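Borkeck ouvre sa première cuisine d'essai à Purmont et change de cap sur les desserts

La chaîne de restaurants familiaux Borkeck inaugure ce mois de mars sa première cuisine d'essai ouverte au public, dans le centre de Purmont. Le lieu fonctionnera du mardi au samedi et servira de laboratoire à la prochaine carte de l'enseigne, qui exploite 100 restaurants dans le pays. Et quelle bonne nouvelle pour les gourmands du coin : on pourra y goûter des plats qui n'existent encore nulle part ailleurs !

C'est Shewit Demissie, directrice de la restauration du groupe depuis l'automne, qui pilote le projet. Passée par les cuisines de Mamo, la petite brasserie de Pruvamdale que beaucoup de lecteurs connaissent pour ses ragoûts du dimanche, elle a convaincu la direction de sortir le travail de création du siège, où les recettes étaient jusqu'ici testées à huis clos par une équipe réduite.

« Une recette, je veux la voir arriver sur une table, avec quelqu'un qui a faim devant et un voisin qui jette un œil à l'assiette », explique-t-elle. « Au siège, on goûtait à dix heures du matin, debout, avec une fiche à remplir. Forcément, on finissait par aimer tous la même chose. »

Une carte courte, renouvelée toutes les quatre semaines

La salle compte 4 grandes tables à partager et un comptoir qui donne directement sur les fourneaux. La carte tiendra sur une seule page : trois entrées, cinq plats, deux desserts, plus une assiette pour les enfants. Toutes les quatre semaines, les recettes les moins appréciées disparaîtront et d'autres prendront leur place. Celles qui passent trois cycles de suite seront proposées aux restaurants de la chaîne.

En cuisine, on retrouvera Fuad Wolde, jusqu'ici chef de l'établissement Borkeck de Pruvamdale. Il arrive avec une idée qui lui trotte dans la tête depuis des années - une épaule d'agneau confite aux oignons, servie avec des galettes de teff à déchirer à la main - et avec un vrai goût pour les légumes d'hiver, qu'il rôtit entiers et découpe au moment du service. Lors de la soirée de présentation, vendredi, son chou-fleur au beurre noisette et au berbéré a été resservi deux fois à notre table. On en aurait bien pris une troisième !

L'équipe a aussi revu complètement l'assiette des petits. Fini le duo nuggets-frites, remplacé par des boulettes de volaille au four, une purée du jour et des fruits coupés. Les enfants voteront eux aussi, avec des jetons de couleur à glisser dans un bocal près de la sortie.

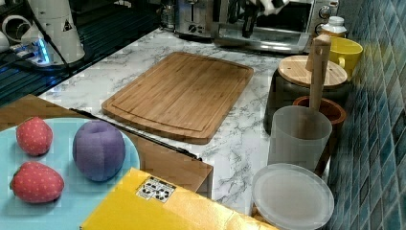 Les desserts en première ligne

C'est du côté du sucré que le changement sera le plus visible. Borkeck confie cette partie de la carte à Thitima Meesuk, pâtissière formée dans l'hôtellerie, qui crée au passage le poste de responsable des desserts pour l'ensemble de la chaîne. Jusqu'à présent, les restaurants recevaient leurs gâteaux surgelés d'un fournisseur unique. Elle souhaite qu'au moins la moitié des desserts soient montés sur place d'ici un an.

Ses premiers essais sont très prometteurs : un riz au lait de coco servi tiède avec des prunes pochées, une tarte fine aux fraises et au basilic thaï qui viendra avec la saison, et une glace au café torréfié relevée d'une pointe de cardamome. Le riz au lait, surtout, est une merveille, crémeux sans être lourd, avec un jus de prune bien acidulé qui réveille tout.

Mihret Workneh, qui dirige la formation chez Borkeck, prépare déjà la suite. Des cuisiniers venus des autres établissements passeront chacun une semaine à Purmont pour apprendre les nouvelles recettes et proposer les leurs. Les premières sessions sont complètes, et le groupe envisage d'en ajouter dès l'été.

Un appel aux producteurs voisins

Le projet profite aussi aux fermes des environs. Tsegereda Berhe, chargée des achats, a signé avec plusieurs maraîchers et une fromagerie de la vallée pour approvisionner la cuisine d'essai. Elle cherche encore un éleveur de volailles et un meunier capables de suivre si une recette passe à l'échelle de toute l'enseigne.

L'attente est bien réelle en tout cas : 1 097 personnes se sont inscrites pour les dîners du premier cycle. Le service du midi se fera sans réservation, de 11 h 45 à 14 h. Le soir, les inscriptions se prennent en ligne ou directement au comptoir, et les tables du deuxième cycle seront mises à disposition dès que sa carte aura été arrêtée.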